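Les doigts d'une pince méritent un carnet d'entretien
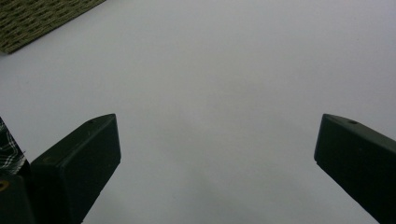
Je m'occupe de l'entretien d'une cellule de tri chez Keltlow, et je défends depuis longtemps une idée qui agace un peu les intégrateurs : la pièce à surveiller en premier est le doigt de pince. Le bras a son calendrier, le contrôleur a ses alarmes, la baie électrique a son étiquette de vérification. Les doigts n'ont souvent rien. Ce sont pourtant eux qui touchent la marchandise. Deux blocs vert très sombre, taillés en biseau, avec un petit trou rond sur le dessus de chacun : à première vue il n'y a rien à entretenir. C'est cette simplicité qui trompe. On les monte à la mise en service, on règle l'ouverture, on ferme le dossier, et on n'y revient que lorsqu'une prise échoue.

Quand nous avons mis en route la cellule Itetti, le dossier de réglage comptait 70 pages. Les doigts y occupaient un paragraphe, avec un couple de serrage et la mention « contrôler régulièrement ». Régulièrement ne veut rien dire. Une équipe de nuit le comprend d'une façon, une équipe de jour d'une autre, et au bout de quelques mois chacun pense que c'est fait par l'autre.

Ma proposition tient en peu de choses. Tous les 2000 cycles, on arrête la pince ouverte au-dessus d'une surface claire et nue, et on regarde. Les deux pointes doivent être à la même hauteur et se faire face. On ferme ensuite à vide, lentement, et on passe une feuille de papier entre les faces. Si elle glisse d'un côté et coince de l'autre, l'un des doigts a tourné sur sa fixation. On note la valeur de l'ouverture, on signe, on repart. Cela prend 3 minutes à quelqu'un qui a l'habitude.

Ataberk Akgül, qui a programmé la cellule, n'est pas de cet avis. Pour lui, un contrôle manuel à intervalle fixe est du temps perdu tant que la commande mesure le courant du moteur : une dérive finit par se voir dans les courbes. Je ne conteste pas les courbes. Je constate qu'en mai, sur notre deuxième poste, elles sont restées dans les tolérances jusqu'au cycle 2885, alors que le doigt gauche avait déjà pris assez de jeu pour marquer les emballages. Le moteur forçait autant qu'avant. Il forçait de travers, et cela, le courant ne le dit pas.

L'autre objection est celle du coût. Chez Akbulut, on change les doigts par paire à date fixe, usés ou non, et on jette les anciens. C'est défendable quand la pièce est bon marché. Mais remplacer sans regarder prive l'atelier d'une information : une face usée en biais raconte un défaut d'alignement du poignet, et le doigt neuf s'usera de la même manière. Hatice Dağdelen, qui a repris la maintenance du site de Feris, garde les doigts déposés dans une boîte, avec la date et le numéro du poste écrits au feutre. Elle a retrouvé ainsi un support mal plan que deux interventions avaient manqué.

Je demande aussi qu'on cesse de resserrer les vis « au passage ». Un doigt resserré sans être recalé garde son défaut, en plus solide. Il faut desserrer, remettre en appui, serrer au couple, puis refaire l'essai à la feuille — dans cet ordre — et l'écrire.

Reste la question de savoir qui tient le carnet. À mon sens, c'est l'opérateur du poste. Il voit la pince travailler toute la journée et entend le bruit de fermeture changer avant tout le monde. Le technicien signe derrière lui une fois par mois. Chez nous, le carnet est accroché à la porte de la cellule, avec un crayon au bout d'une ficelle.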